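**Zusby sets May release for "Ekinci"**

7th April

Distributor Zusby will release "Ekinci", the second feature from director Jolanta Kurek, on 30 screens in May. A further 11 screens will be added in the second week if bookings hold. The film runs in Polish and Turkish with English subtitles, and will be shown in a 1.66:1 ratio.

Rangi Katene plays a swimming instructor who returns to Brerkimham to settle her father's debts. Rosalinda Enriquez co-stars. Cinematographer Rasmus Pētersons shot on Super 16 over 50 days, with the negative scanned at 4K.

Effects work was handled by Illine under supervisor Octavio Vergara, and is limited to the bathhouse sequence - the original building was demolished before filming. Vergara said the walls were the slowest part. The small square tiles are mostly pale gray and bluish gray, with near-black ones scattered unevenly among them, and some rows are offset so that the grid looks laid by hand. Grout lines were kept thin and soft to sit with the film grain.

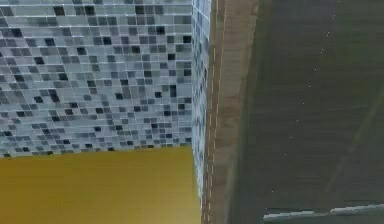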